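Fustel株式会社 御中
学習用動作データ収集業務 進捗報告(2月分)
報告者:Thirumalai Kandasamy(Storico データ収集チーム)

いつもお世話になっております。2月の作業の進み具合について報告いたします。私の日本語に分かりにくいところがありましたら、遠慮なくお問い合わせください。技術的な部分はEfren Galangさんに確認してもらいましたが、文章の責任は私にあります。

先月の報告では、収集環境の準備と操作者の訓練が中心でした。今月から本格的な収集に入り、採用できる記録は162件になりました。ここで「採用できる」と言うのは、頭部カメラ、手首カメラ、関節角度の三つの記録が最初から最後までそろっていて、かつ作業の区切りが付けられるものを指します。どれか一つでも途中で途切れた記録は、動作そのものが良くても数に入れておりません。この基準は契約時にKarim Boutros様と合意したものです。

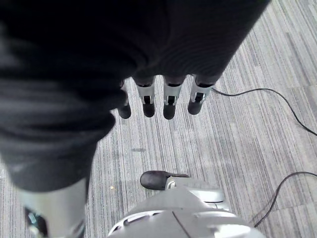
2.手首カメラの記録について

手首カメラは、物をつかむ直前の数秒間に最も役に立ちます。頭部カメラでは自分の腕に隠れてしまう部分を、手首側から補うことができるためです。一方で、手が作業対象から離れている間は、床や、機体の他の部分ばかりが映る時間が長くなります。今月の記録を見直したところ、この待機の時間をどう扱うかについて、チームの中で意見が分かれました。

Efrenさんは、待機の区間をすべて切り捨てて、学習に使う区間だけを渡すほうがよいという意見です。データの量が小さくなり、貴社での読み込みも速くなります。私は、少なくとも動作開始の前後は残しておきたいと考えています。手が止まっている状態から動き出すまでの変化も、学習の対象になる可能性があるからです。結論として、2月分は切り捨てをせず、待機区間に「idle」の印を付けた形でお渡しします。印を使って除くことは後からできますが、捨てたものを戻すことはできませんので、この形にしました。

もう一つ、暗い色の布のような面が画面の大部分を占めると、自動露出が明るいほうへ動き、カーペットの縞が白く飛ぶことがありました。先に撮った記録の中では、この影響のあるものが10件見つかりました。動作の判別はできますので不採用にはしておりませんが、一覧表の備考欄に「露出」と書いてあります。月の後半からは露出を固定値にしました。固定にした後の記録では、今のところ同じ問題は見つかっておりません。

指先の接触については、手首カメラの映像だけで判断しないことにしました。映像の上では指先が物に届いているように見えても、関節の記録では力がかかっていない場合があります。区切りの時刻は、必ず関節側の値を見てから決めています。

3.箱と部品の移し替え作業

今月の中心になった作業は、棚と床の間で容器や部品を移すものです。作業の指示文は、貴社のCaoimhe Brennan様からいただいた一覧に従い、日本語と英語の両方で付けています。
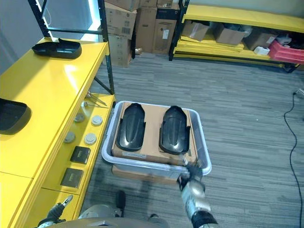 指示文の付け方については、今月に入って一度規則を変えました。初めは「ビンを取る」のように、物の名前と動詞だけで書いていましたが、同じ場所に容器が複数あると、どれを指すのかが分かりません。透明のビンの中に段ボール箱が入り、その上に黒い成形カバーが二つ並んでいるような場面では、「箱を取る」と書くと、外側の容器なのか内側の箱なのか、読む人によって解釈が変わります。そこで、つかむ対象が容器の縁である場合は「透明ビンの縁を右手でつかむ」のように、対象の部分と使う手まで書くことにしました。少し長くなりますが、操作者も迷わなくなり、後からの確認も楽になりました。

棚の上の小さい部品については、大きい容器と比べて失敗が多く出ています。特に平たい部品は、指を横から入れる高さの余裕が少なく、つかみ直しが何度も必要になります。つかみ直しを含む記録を採用するかどうかは、貴社の考えを伺ってから決めたいと思います。現在は、つかみ直しが一回までのものを採用とし、二回以上のものは別のフォルダに保存しています。別フォルダの記録は現在26件です。上に書いた162件には含めておりません。

左右の手の使い方にも偏りがあります。操作者のほとんどが右利きのため、右手で容器を支え、左手は近くで待つという形になりやすいです。これを直すために、指示文の中で左手を指定する割合を来月から増やします。ただし、急に増やすと動作が不自然になるおそれがありますので、練習の時間を先に取ってから始める予定です。

4.人員と設備

操作者は今月から一名増え、Jhun Quiambaoさんが加わりました。Egilssonでの遠隔操作の経験があり、訓練は予定より早く終わりました。新しい操作者が加わると動作の癖の種類が増え、データの幅の面では良い影響があると考えています。記録には操作者の番号が付いていますので、必要であれば操作者ごとに分けて学習に使うことができます。

設備の面では、手首カメラの接続が作業中に切れることが何度かありました。コネクタの固定具を交換した後は安定しています。交換の費用は保守の予算に収まりましたので、追加の請求はございません。床の上のケーブルについては、動作の邪魔にならない経路を決めて、収集を始める前の点検表に加えました。

5.来月の予定とお願い

来月は、同じ移し替え作業を続けながら、物の置き方の種類を増やします。今は容器の向きが似た記録が多く、このままでは学習した結果が特定の配置に偏る心配があります。置き方の表はすでに作りましたので、今月分のデータと一緒にお送りします。不足している配置があれば、ご指摘いただけると助かります。

Pradsteadの拠点での収集については、機材の輸送の日程がまだ決まっておりません。決まり次第、別にご連絡いたします。輸送が遅れた場合でも、現在の拠点で件数を補うことができるように、操作者の勤務表には余裕を持たせてあります。

貴社にお願いしたいことが二つあります。一つ目は、つかみ直しを含む記録の扱いについて、採用の基準を決めていただくことです。二つ目は、待機区間の印の付け方が貴社の読み込みの仕組みに合っているか、少ない件数で試していただくことです。試験用として、露出の備考が付いた記録も混ぜたものを用意しております。ご返事をいただいてから、3月分の書式を確定いたします。

添付:採用記録一覧、指示文の規則(改訂版)、物の置き方の表、収集前点検表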